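Rebuilding the three-speed

August 31, 2026

The bike is back together. I bought it from Raelene Ormsby in Gikcombe last spring for the price of a decent lunch, and it sat in the hallway until my wife asked if it was going to live there.

The frame is a Jurić, a small maker I had never heard of. The number stamped under the seat tube ends in 259 and that is all I could find out about it. The paint is chipped and I left it alone. The tires were shot, the brake cables had rusted solid, and the rear hub would only give me second gear.

I did the easy parts first. New cables took an evening. The tires took longer, mostly because I ordered the wrong size and had to send them back. The saddle was fine after some leather soap.

The hub I put off for weeks. Paora Henare, who used to fix bikes in Prasden, told me to go slowly and keep every part in order. I did that.

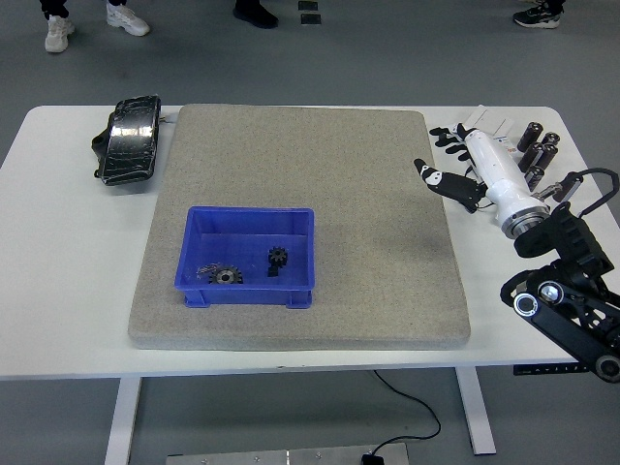

It was mostly old grease. It had gone the color of molasses and set up like wax, so the pawls were stuck flat. I soaked everything in mineral spirits overnight, scrubbed it with a toothbrush, and put it back with light oil. One spring was broken. The replacement cost more in shipping than the part itself.

First assembly, no third gear. I had the clutch in backward. Second assembly, all 3 gears, though first still clicks louder than I would like. Paora says they all click.

I have ridden it to work and back four times now. The hill on Mill Road is easier than on my old ten-speed, which I did not expect from something this heavy. The chain guard rattles and I need to find a clip for it. In September I want to fit a rear rack and a light that runs off a dynamo, if I can find one that doesn't look too new.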